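Noch mal von vorn, bitte

Wie man einem Roboterarm beibringt, einen kleinen Rechner anzufassen, und warum das vor allem eine Frage des Sitzfleischs ist
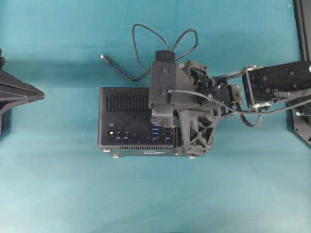

Skustum schrieb uns nach der Ankündigung dieses Textes, man solle doch bitte endlich aufhören, von Lernen zu sprechen, wenn ein Mensch dieselbe Bewegung so lange vormacht, bis eine Maschine sie nachmacht. Das sei Abschreiben mit Stromanschluss. Der Einwand ist ernst gemeint und gar nicht so leicht vom Tisch zu wischen. Wer allerdings einmal einen Nachmittag in der Werkstatt von Pelkonen verbracht hat, bekommt eine gewisse Hochachtung vor dem Abschreiben.

Pelkonen sitzt in Gekitthorpe, im ersten Stock über einem Fliesenhandel, und lebt davon, Beispiele herzustellen. Andere Betriebe stellen Schrauben her oder Marmelade. Ein Beispiel ist in diesem Gewerbe ein einzelner Durchgang: Jemand führt den Arm, der Arm tut etwas mit einem Gegenstand, Kameras und Gelenksensoren schreiben mit. Dann wird alles zurückgestellt und es geht wieder los. Die Firma nennt das eine Episode, was nach Fernsehen klingt und ungefähr so viel Handlung hat wie ein Testbild.

Der Gegenstand der Woche ist ein Mini-PC, schwarz, kantig, oben Lüftungsschlitze, vorne Buchsen. Die Aufgabe heißt intern Porden und besteht darin, das Gehäuse zu greifen, ein Stück zu versetzen und gerade wieder abzustellen. Ein Kind von drei Jahren erledigt das nebenbei und reißt dabei höchstens die Lampe herunter. Der Arm braucht dafür 467 Episoden, so steht es jedenfalls im Plan, und der Plan hängt an der Tür zur Teeküche, damit man ihn auch in der Pause nicht vergisst.

Schwarz auf schwarz ist dabei eine kleine Gemeinheit. Der Greifer stammt aus dem 3D-Drucker und hat dieselbe Farbe wie der Rechner, und sobald sich der durchbrochene Finger an die Gehäuseseite legt, muss das System aus ein paar Schattierungen erraten, wo das eine aufhört und das andere anfängt. Hellere Finger hätte man leicht drucken können. Man wollte aber, dass das Modell sich an unangenehme Verhältnisse gewöhnt, und hat dem Tisch dafür eine blaugrüne Fläche gegönnt, vor der sich beide wenigstens vom Untergrund abheben. Von der Kamera am Handgelenk stehen zwei Kabelschlaufen ab wie Hasenohren. Es ist das einzig Niedliche an dem Gerät.

Wer den Arm führt, darf nicht zu gut sein. Das war für mich die Überraschung des Besuchs. Eine perfekte Episode, in einem Schwung gegriffen und abgestellt, bringt dem Modell wenig, wenn es später einmal einen Fingerbreit danebenliegt. Dann steht es da und hat nie gesehen, wie man sich aus einer solchen Lage wieder herauswurstelt. Also werden Korrekturen mit aufgenommen: zu weit rechts angesetzt, zurück, neu angesetzt. Absichtlich ungeschickt zu sein, und zwar jedes Mal auf andere Weise, ist erstaunlich anstrengend. Nach einer Stunde greift man entweder makellos oder immer gleich falsch.

Ich durfte es versuchen. Meine Startposition lag laut Liste links hinten, das Gehäuse leicht verdreht. Beim ersten Mal schob ich den Rechner vor mir her wie einen Einkaufswagen. Beim zweiten Mal griff ich richtig und stellte ihn schief ab. Die dritte Episode wurde mit dem Vermerk »brauchbar, zögerlich« gespeichert, was ich mir als Grabinschrift vormerke. Irgendwo in einem Rechenzentrum wird mein Zögern nun zur Norm erhoben, jedenfalls zu einem winzigen Bruchteil.

Die Startpositionen sind überhaupt eine Wissenschaft für sich. Stellt man den Menschen das Platzieren frei, landet der Gegenstand immer wieder fast an derselben Stelle, bequem in der Mitte, Buchsen nach vorn. Pelkonen gibt deshalb 29 Lagen vor, die ein Skript in gewürfelter Reihenfolge abruft. Manche sind ausgesprochen lästig. Lage 17 verlangt, dass der Arm sich so weit streckt, dass das Handgelenk hörbar protestiert, und wird in der Belegschaft nur mit Nachnamen angesprochen, den ich hier weglasse.

Eine Episode dauert höchstens 60 Sekunden, danach bricht die Aufnahme ab. Das Zurückstellen dauert länger. Es kommt in keiner Hochglanzbroschüre vor und frisst den halben Arbeitstag: Gehäuse an die nächste Marke, Arm in Ruhestellung, Kabel sortieren, prüfen, ob die Kameras noch dorthin schauen, wo sie gestern hingeschaut haben. Einmal war über Nacht ein Stativ verrutscht, ein winziges Stück nur, und ein ganzer Samstag wanderte in den Papierkorb. Wer von der bevorstehenden Machtübernahme der Maschinen träumt, sollte einmal beim Nachjustieren helfen.

Womit wir wieder bei Skustum wären. Abschreiben ist es tatsächlich, nur schreibt das Modell von vielen Händen zugleich ab und soll am Ende einen Satz zustande bringen, der so in keiner Vorlage stand: den Rechner an einer Stelle greifen, an der er nie gelegen hat. Bei der vorigen Aufgabe, einem Becher, reichten dafür 606 Episoden so halbwegs. Der Becher kam meistens an. Ob das Gehäuse es mit weniger schafft, wusste bei meinem Besuch noch keiner, und auf die Frage danach wurde mir Kaffee angeboten.

Als ich kurz nach fünf ging, rief das Skript gerade wieder Lage 17 auf. Man hörte es bis ins Treppenhaus.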